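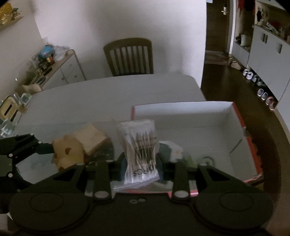 Perguntas frequentes — Arrumação e armazenamento de pequenos objetos domésticos

Esta página reúne as respostas às perguntas recebidas com maior frequência pelo serviço de apoio da Reltia sobre a triagem, o acondicionamento e a guarda de objetos de pequena dimensão: artigos de higiene, brinquedos de peluche, figuras de coleção, calçado infantil e têxteis dobrados. As respostas aplicam-se aos clientes do serviço de arrumação ao domicílio e aos utilizadores da sala de depósito 303, no edifício Lengyel.

Âmbito do serviço

O que se entende por pequenos objetos?

Consideram-se pequenos objetos todos aqueles que cabem numa caixa de cartão de formato corrente e que uma pessoa pode transportar sem auxílio. Incluem-se os consumíveis de higiene (cotonetes, discos de algodão, lenços de papel), os brinquedos, as figuras decorativas, os frascos, a roupa de criança e os sapatos. Os móveis, os eletrodomésticos e os tapetes são objeto de um serviço distinto, cujas condições constam do regulamento geral.

O serviço inclui a limpeza dos objetos?

Não. Os objetos são acondicionados no estado em que se encontram. Recomenda-se que os têxteis e os peluches sejam lavados e completamente secos antes da visita. Quando a equipa detetar humidade num artigo, este será deixado à parte e assinalado na folha de registo.

É necessário esvaziar a mesa e os armários antes da visita?

Solicita-se apenas que exista uma superfície de trabalho com espaço suficiente para uma caixa aberta e para os artigos em triagem. A mesa da sala de jantar serve habitualmente para o efeito. Os armários devem permanecer como estão, a fim de que a equipa possa anotar o local de origem de cada grupo de objetos.

Preparação e triagem

Por que ordem se procede à triagem?

A triagem começa pelos artigos que se encontram sobre a mesa, prossegue pelas superfícies baixas e termina nas prateleiras de parede. O calçado é tratado no final. Esta ordem pode ser alterada a pedido do cliente, desde que o pedido seja feito antes do início dos trabalhos.

Posso guardar artigos de higiene e brinquedos na mesma caixa?

Não é aconselhável. Os artigos de higiene em contacto direto com o corpo devem ser guardados numa caixa própria, com tampa. Se o volume for reduzido e não se justificar uma segunda caixa, admite-se a utilização de um separador de cartão, ficando os brinquedos dentro de um saco de tecido.

Como devem ser guardados os cotonetes?

Os cotonetes devem ser mantidos no saco de origem enquanto este conservar o fecho em boas condições. Os sacos colocam-se ao alto, com o fecho voltado para cima, e nunca por baixo de frascos ou de outros artigos pesados. Uma vez rasgado o saco, o conteúdo deve ser transferido para um recipiente rígido com tampa, limpo e seco. A etiqueta com o código de barras pode ser recortada e guardada junto do recipiente, para facilitar a reposição do mesmo artigo.

E os lenços de papel?

As caixas de lenços em uso permanecem na divisão em que são utilizadas e não entram na contagem de volumes. As recargas por abrir são guardadas ao baixo, em local seco, afastadas de produtos perfumados.

Qual é o procedimento para os peluches?

Os peluches de pequeno porte são dispostos numa única camada, sem compressão. Não se utilizam sacos de vácuo, que deformam o enchimento — sobretudo nos modelos mais antigos. As peças com olhos ou botões soltos são colocadas em sacos individuais e devolvidas ao cliente para reparação.

As figuras de coleção têm de ser embrulhadas uma a uma?

As figuras que permanecem expostas na prateleira não são embrulhadas; a equipa limita-se a reposicioná-las pela ordem inicial. As que seguem para depósito são envolvidas em papel de seda e acomodadas com panos dobrados a preencher os espaços livres. O cliente pode fornecer os seus próprios panos, preferencialmente de algodão e de cor clara.

O que acontece aos sacos de compras acumulados?

Os sacos impressos e os sacos de plástico em bom estado são dobrados e reunidos num só recipiente. Os restantes são separados para reciclagem, mediante autorização do cliente.

Caixas e identificação

Que tipo de caixa devo escolher?

Para artigos leves, a caixa de cartão simples é suficiente. Para figuras e frascos, recomenda-se a caixa Zusteo, de paredes rígidas, disponível no balcão de atendimento. As caixas abertas podem ser utilizadas durante a triagem, mas não são aceites em depósito sem tampa.

Quantas etiquetas devem ser aplicadas em cada caixa?

Devem ser aplicadas duas etiquetas idênticas, uma na tampa e outra numa das faces laterais. Cada etiqueta indica a divisão de origem, a categoria dos objetos e o nome do responsável pelo fecho. Não se indica o valor do conteúdo.

As caixas podem ser empilhadas?

Sim, até ao máximo de quatro, ficando as mais pesadas na base. As caixas com peluches ou têxteis ocupam sempre a posição superior.

Como se arruma o calçado infantil?

O calçado em uso corrente pode permanecer junto ao armário da entrada, aos pares e com as biqueiras voltadas para a parede, de modo a deixar livre a passagem para a porta. O calçado fora de estação é guardado com papel no interior, em caixa ventilada.

Depósito e levantamento

Qual é o prazo mínimo de depósito?

O prazo mínimo é de quase dois meses, correspondendo ao intervalo entre duas aberturas consecutivas da sala. Os depósitos efetuados em janeiro seguem um calendário próprio, afixado à entrada do edifício.

Posso autorizar outra pessoa a levantar as minhas caixas?

Sim, mediante declaração assinada e apresentação de um documento de identificação do titular e da pessoa autorizada. A declaração é válida para um único levantamento.

O que não é aceite em depósito?

Não são aceites alimentos, medicamentos, produtos inflamáveis, pilhas soltas, plantas nem frascos que contenham líquidos. Os frascos vazios são aceites depois de lavados.

A quem devo comunicar um dano ou uma falta?

As comunicações devem ser dirigidas por escrito a Piroska Lakatos, responsável pela conferência de volumes, com indicação do número da folha de registo. As questões relativas a visitas ao domicílio são tratadas por Santosh Sachdeva. O serviço de transporte é assegurado pela Zonov, à qual o cliente não precisa de se dirigir diretamente.

Posso alterar a lista de objetos depois de assinada?

A lista pode ser alterada até ao fecho da última caixa. Após esse momento, qualquer aditamento é registado em folha separada e assinado por ambas as partes.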